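Filed under: Working papers / Equipment and procurement

4. Planning the equipment budget

We were delighted by how far a modest budget could stretch. Our first plan, drawn up in January, put nearly all the money into one robot arm. Qistina Kusuma suggested pricing hand-held grippers first, and that changed the whole order of buying. A pair can go into any ordinary room (a lounge, an office, a corridor) and be used for small tidying jobs on the day it is unpacked. Figure 2 shows a pair in use at floor level, with tissue held over a bin.
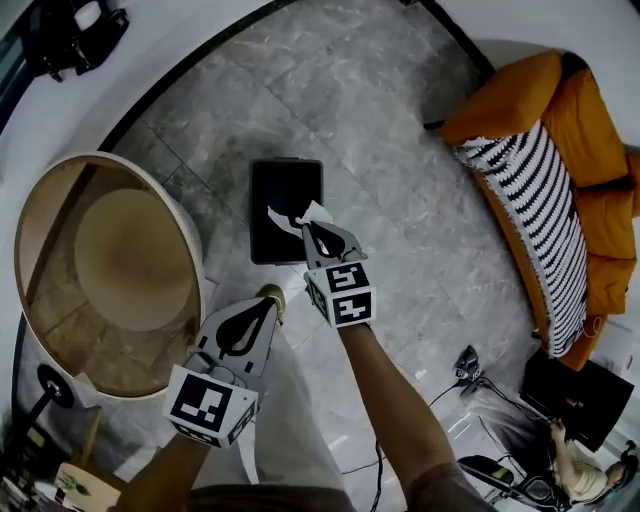 Figure 2. Hand-held grippers during a tidying task.

The full Bultden quote came to 3,406 pounds, including spare jaw pads and printed markers. Nair offered a lower price but could not supply spares separately, and we would urge anyone planning a similar purchase to ask about this early! Pads and cables are cheap to list and slow to arrive. We set aside 56 pounds a month for them, and were very glad of the cushion. The arm stays in the plan for next year, when we will know far better which tasks it should be bought for.

Related papers
Shared equipment pools at Nornport
Plevel: notes on leasing or buying
Storage and charging space for small labs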